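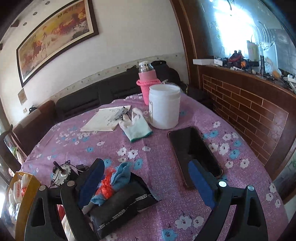

Cluttered tables: how much is too much?
Posted in Data Collection > Handheld grippers
April 18, 2020

jalar_bench
I'm collecting pick and place demos with a handheld gripper at home, on the living room table. Up to now I've kept it to one object on a plain cloth. The policy learned that fine and then fell apart as soon as I put a second thing next to the first.
So now I load the table up. Phone, work glove, a bottle in a pink sleeve, a white jar, small packets, whatever is in reach, on a floral cloth. Am I overdoing it? I have 3789 demos from the plain setup and don't want to throw them out.

Phetsri
Keep the old ones and mix them in. The clutter looks okay to me. What I would watch is the cloth. A busy pattern in every episode is as bad as a plain one in every episode.

toolcrib9
Disagree on the clutter. With that many things out, what is the target? If you grab the glove one time and the jar the next from the same layout, with no label, the model sees two answers to one question and goes for the middle.

jalar_bench
Each episode has a text label, typed in before I start. "Pick up the blue cloth", "pick up the glove" and so on.

toolcrib9
Then it's less of a problem. I would still start with two objects and add one at a time.

brolis_k
We tried adding one at a time in September and it cost us a lot of hours for nothing I could measure. Going straight to a full table with labels worked about as well. Shuffle between episodes though. People forget and leave the phone in the same corner all afternoon.

Phetsri
Same here on shuffling. I do it every 9 episodes.

brolis_k
Every 9 is not enough. I move something every time.

Phetsri
Depends on how many objects you have. With a full table I get plenty of variety by changing which one I go for.

itberg
Question about the black sealed package, the one with 20000+ on it. It's lying right up against the cloth. Do you separate them first or grab the cloth where it is?

jalar_bench
Where it is. If the package drags along I keep the episode as long as the cloth ends up in the right place.

toolcrib9
I would cut those. You're teaching it that dragging is fine.

itberg
I'd keep them but tag them, so you can train with and without and compare. Also go easy on shiny stuff near the window until you've checked your tracking. Glare gave me bad poses and I didn't notice until training.

jalar_bench
Okay, adding a "dragged" tag tonight. Will change the cloth too. Does anyone have a script for the tags or do I write my own?

brolis_k
Mine is just a CSV with the episode number and a notes column.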